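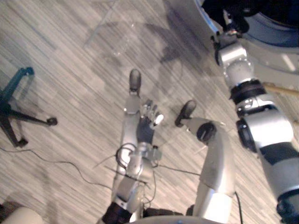
Buenas, gracias por quedaros después del café. Vengo a hablar de acústica en pisos viejos, o sea, de por qué oís al vecino de arriba ponerse las zapatillas. (Pausa, dejar que se rían o no.) Yo vivo de esto desde hace 25 años y todavía me sorprende lo poco que preguntamos por el suelo al comprar casa. Miramos la orientación, la caldera, los armarios... y luego entramos, vemos un laminado gris como este, de tablas largas imitando las vetas de la madera, y decimos «qué bonito». Y sí, es bonito, pero lo que a mí me quita el sueño es lo que va debajo, y eso en una visita no se ve.

Segunda parte: ruido aéreo y ruido de impacto. Explicarlo despacio, que siempre se lían. La tele del vecino es aéreo; el tacón, la canica, la silla arrastrada, eso es impacto y viaja por la estructura. Poner aquí el audio de la silla — ojo con el volumen, que en Plesby casi dejo sorda a la primera fila.

Contar lo de Iwona Dudek. Compró un tercero en la calle Urbańczyk, lo reformó entero y se gastó un dineral en aislar el techo. Seguía oyendo las pisadas. ¡Claro! El ruido le bajaba por los tabiques. Al final habló con el de arriba, pusieron una lámina de 8 milímetros bajo el suelo de él y pagaron a medias. Le salió por 300 euros su parte y en agosto ya dormía.

Idea para llevarse a casa: el impacto se ataca donde nace. Alfombra, fieltros en las patas, lámina elástica y una junta perimetral, que el suelo no toque la pared. Lo de la junta repetirlo dos veces.

Si voy mal de tiempo, saltarme la tabla de materiales y pasar directamente a preguntas. Si preguntan por los paneles de espuma del estudio: sirven para el eco de dentro, al vecino le da igual.

Comentarios

Hemi Sutcliffe: Muy buena la charla, lo de los fieltros lo hice esa misma noche.

Dinesh Rodrigues: ¿Se puede poner la lámina sin levantar el rodapié? En casa es de obra.

Mieczysław Głowacki: Yo soy el vecino de arriba de alguien y me he sentido muy señalado.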